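Progress report, second period
Altdale Community Room furniture project
Prepared by Jocelyn Ouellet for the Nandon Fund, 11/24/22

**Where we are**

The grant of $4,000 was awarded to repair and refinish the tables in the main room at Altdale and to replace the seating that could not be saved. The first period went to sorting, and this one went mostly to the tables. The table work is nearly finished. The chairs are behind, for reasons given further down.

**Tables**

All the tables that came out of storage have now been stripped of the old coating. Aurel Cârstea did the sanding in the back workshop with help from the evening woodworking class. The old finish was thicker than we expected and clogged the paper quickly, so we bought a second box of coarse discs. That cost is in the budget section.

Two of the tables had loose aprons. These were glued and clamped before sanding, and both have been in use since without trouble. One other had a deep burn near the corner. Aurel took it down as far as he thought was safe and left a shallow dip. Users have been told, and the table has gone to the craft corner, where it matters less.

We tested three finishes on scrap before choosing. The oil darkened the wood more than the room users wanted. The gloss varnish showed every reflection from the windows. We settled on a clear low-sheen coating from Nomora, two coats, with a light rub between them. Meal group members were asked to look at the test pieces and preferred this one as well.

**Chairs**

The order with Liu was placed on time, but the supplier changed the delivery date twice. We now expect all 26 chairs in December. The old chairs stay in use until then. Four of them have been taken out because the back rails had split, and on busy evenings we are borrowing folding chairs from the hall next door.

The stacking trolley has arrived and is in the cupboard. It fits through the door with the lower bar removed.

**Use of the room**

The room stayed open during the work. We did the tables in batches so that the lunch group and the homework club always had enough to sit at. The homework club moved to the side room for one session while a coat was curing. The lunch group asked for tablecloths to protect the new surface, and we have agreed to this for hot meals only.

Cleaning instructions have been changed. The spray used before left a sticky film, so the cleaners now use a damp cloth and mild soap. A printed card with these instructions is taped inside the cupboard door.

**Budget**

Spending in this period on sanding supplies, glue and coating came to $510. The extra discs are included. The chair order will be charged in the next period, when the delivery is accepted. We do not expect to ask for any change to the total, though we would like to move the small amount left under "tool hire" to "materials." Please confirm that this is acceptable.

**Condition of the tabletops**

The tops are pale in color with a fine, wavy grain. Before the work started, a few people asked whether we should paint them, and we are glad we kept the wood visible.

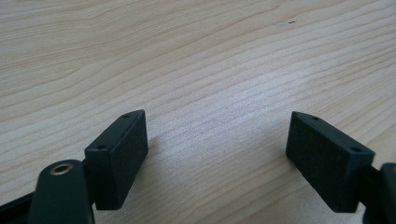 *Tabletop grain in daylight, with a few tiny dark specks on the surface.*

Aurel will go over every top once more before the final report and spot-sand where needed. Any mark that does not wipe off will be written on the maintenance sheet with the table number.

**Next period**

- Take delivery of the chairs and check them against the order
- Fit felt pads to the table legs
- Return the borrowed folding chairs
- Send receipts and the final accounts

Questions about the accounts should come to me. Aurel can answer anything about the coating or the repairs.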